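Linen drive: what we need, and how to get it ready

Feb 10, 2021 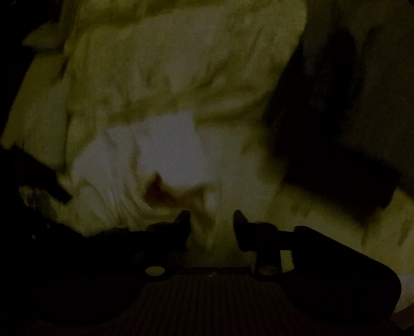

Pale fabric in a heap.

The spring linen drive is open. We are taking sheets, pillowcases, duvet covers, towels and blankets at the Nirngate hall until the end of April, and everything that passes sorting goes to the family shelter on McGrath Street or to the night rooms at Oltska House.

Last year's drive brought in 200 bags. Most of what was in them could be used. A fair amount could not, and the sorting took longer than it needed to because so much of it came in unfolded, with sheets, towels and the odd tablecloth bundled together. Tomás Daly, who runs the sorting table, has asked for a few changes this time.

Please wash everything before you bring it. We have no washing machine at the hall and Oltska House has only one for the whole building. Use whatever detergent you like, but skip the fabric softener on towels. Make sure each piece is fully dry before it goes in a bag. Last April we had to throw out 9 bags because of mildew, and most of those had been tied shut while the contents were still damp.

Fold flat sheets in half lengthwise twice, then in thirds. Fitted sheets are harder. Tuck the corners into each other, lay the sheet on a bed or table, and fold the elastic edges in toward the middle until you have a rectangle. It does not have to look good. A fitted sheet folded badly still takes up a third of the space of one that has been rolled into a ball, and it stacks.

Label by size if you know it. A strip of masking tape with "twin," "full" or "queen" written on it is enough. The beds at McGrath Street are all twins and the ones at Oltska House are a mix, so this is the first thing we sort by. If you don't know the size, leave the label off and we will measure it. A wrong label causes more trouble than a missing one.

White and light-colored linen is the most useful, as both places wash everything together on hot. Cream, pale yellow, light green and gray are all fine. Dark colors and prints are welcome too, but please bag them separately. We can't use silk, satin or anything marked dry clean only.

Small stains are all right on mattress covers and blankets. On sheets and pillowcases we would like none. Holes, thin patches and perished elastic mean the piece goes in the rag bin – the Plirkness garage takes those, so they are not wasted, but it saves a step if you pull them out at home. Hold a sheet up to a window and you will see the thin patches right away.

We can't accept pillows, comforters with feather filling, mattress toppers or curtains. We took curtains last year and ended up with a closet full of them. If you would like some lined curtains, ask Tomás.

The shelter is short of twin fitted sheets and bath towels more than anything else. Pillowcases come next. There are plenty of blankets in storage now, so if you are choosing what to clear out first, start with the sheets. Single pieces are fine and sets do not need to match.

Drop-off is at the side door of the hall, on the parking lot side, on weekday evenings between 6 and 7. Put your bags on the shelving to the left as you go in. Please do not leave anything outside when the door is locked, even under the awning. The awning leaks.

Masks are required indoors and we are asking for one household at the shelves at a time. If someone is ahead of you, wait in your car or by the steps. Anyone who can't get out to the hall can leave a message at the office and we will try to arrange a pickup. So far we have one driver, and a second would be a help.

Sorting will be done in pairs this year, with each pair at its own table. Two evening spots are still open. The work is mostly shaking out, checking, measuring and folding, and there is a fair bit of standing. Bring your own water and wear something that doesn't mind lint.

Clear bags are better than black ones if you have them. The hall has a roll by the door for anyone who needs a few.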